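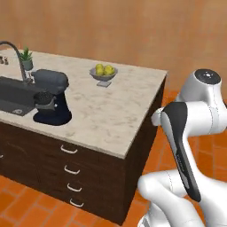 参加完Purstead的开放日，回来整理了几条厨房台面的收拾办法。那天上午看的是机械臂在厨房里干活的演示，先看电脑里的仿真，下午再看实物。讲解的是Eluned Watkins，她说给机械臂排台面和给人排台面，道理差不多：常用的靠前，不常动的靠后，中间留一块整的。仿真里的岛台就是这么摆的，水槽右边放厨师机，小盆栽靠后，果盘也在后半边，右侧和前面一大片大理石台面空着，机械臂立在岛台右侧的地砖上。我家台面小得多，照着这个思路也能改。

一、先定空区，再放东西
多数人是先把电器摆好，剩下多少算多少。建议反过来做。拿一块最常用的砧板放在台面上，四边各让出5厘米，用美纹纸贴出框来，框里平时什么都不放。贴一个星期，习惯了再撕。

二、厨师机不要来回搬
机器重，搬一次就懒得用第二次。选好位置后固定下来，旁边要有插座，电线不要横过水槽。抬头式的机器，先把机头抬到最高，看会不会碰到吊柜，碰到就往外挪。底座下面垫一块薄硅胶垫，打面时不容易跑。硅胶垫每周揭起来擦一次，底下容易积面粉。

三、果盘用带脚的
带脚的果盘底下好擦。水果不要堆太满，柠檬放三四个就行，压在下面的先坏。香蕉单独放。果盘离灶台远一点。

四、抽屉从上往下排
下午的实物演示里，机械臂拉最下面一层抽屉用的时间最长，Rhodri Price在旁边调了两回才拉开。人弯腰也一样费事。最上层放刀叉和量勺，第二层放铲子、打蛋器，第三层放保鲜膜和抹布，最下层放一年用几次的模具。拉手松了要及时拧紧，螺丝从抽屉里面上，十字螺丝刀就可以。木柜门板颜色深的，拉手周围容易留手印，用拧干的湿布顺着木纹擦，再用干布收一遍。

五、大理石台面
柠檬汁、醋滴上去马上擦，过夜会留印子。不要用除垢剂，用中性洗洁精兑温水。热锅要垫东西。水龙头根部一圈容易积水，洗完碗顺手抹一下。

六、盆栽
芦荟一类的多肉可以放在厨房，要有光，少浇水。别紧挨着水槽，溅水多了容易烂根。盆底垫个小碟。

演示最后一项是把杯子从台面放进沥水架，试了三次，第二次放歪了。Alun Nicholas说杯子间距太小，夹不进去。回家看了看自己的沥水架，也是塞得太满，拿掉几只不用的杯子，拿取方便多了。

开放日10月还有一场，需要提前登记，门口可以停车。带孩子去的话，实物演示区要站在黄线外面。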